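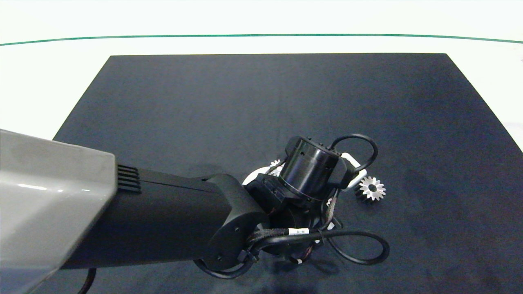

没有机器人方面的经验,可以报名吗?
可以报名,会用内六角扳手、能看懂接线图就够了,其余的到工作间再学。

Plerkuneo 共用工作间招募组装伙伴

Plerkuneo 是一间由成员分摊房租的共用工作间,现有木工、电子和机械三个区。机械区正在做一个叫 Kutari 的项目:用一条机械臂把齿轮从垫子上夹起来,装进自制的减速箱。项目由 Justinas Butkienė 负责,目前人手不足,现招 2 名参与者,九月开始。

要做的事

一、调试夹取。齿轮平放在垫子上,位置和朝向每次都会变,需要反复试夹,并把失败的情况写进记录表。
二、改夹指。图纸放在共享文件夹里,改完自己打印、自己装上去试。
三、整理线缆。腕部的线要重新走一遍,扎好,贴标签,接线表同步更新。
四、装减速箱。箱体代号 Elitz,第二版还没有定稿,轴孔公差需要有人量。

时间

每周六上午 10 点开始,中午休息,下午做到收工为止。每月至少来 2 次。平日晚上机械区也开放,来之前在群里说一声。
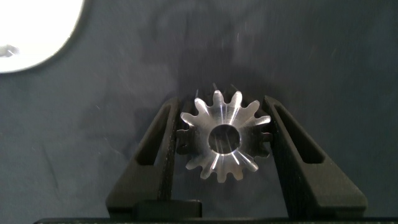 Kutari 夹爪夹持金属齿轮

希望你

能连续参加到年底。
愿意写记录,哪怕只写两三行。
会用卡尺。会一点 Python 更好,不会也不影响报名。
年满十八岁。

费用和待遇

这是自愿参与的项目,没有工资。参与期间免收机械区月费,打印耗材和螺丝由项目出。项目总预算 900 欧元,已经用掉将近一半,大件采购需要先和 Justinas 商量。自带的工具请做好记号,工作间不负责保管。

安全要求

机械臂通电时,手不要伸进垫子范围。换夹指、动线缆之前先断电。急停按钮由当天操作的人负责,离开座位要交接。长头发扎起来,不戴手套操作。第一次来的人先跟一次完整的开机和关机流程,之后才可以单独操作。

成果归属

图纸、程序和记录表都公开,署参与者的名字或网名,自己选。减速箱装好以后留在工作间,给 Chávez 送料台用。那是机械区的另一个项目,和这次招募没有关系,但两边共用一张工作台,周六下午有时要错开时间。

报名方式

在工作间门口的登记本上留姓名和联系方式,或者在成员群里直接找 Justinas。请写清楚三件事:以前动手做过什么,每月能来几次,更想做上面哪一项。有照片可以附上,没有也行。收到后会约一个周六上午来看场地,试着装拆一次夹指,双方都觉得合适就定下来。名额满了会在群里通知,后面报名的人排在候补。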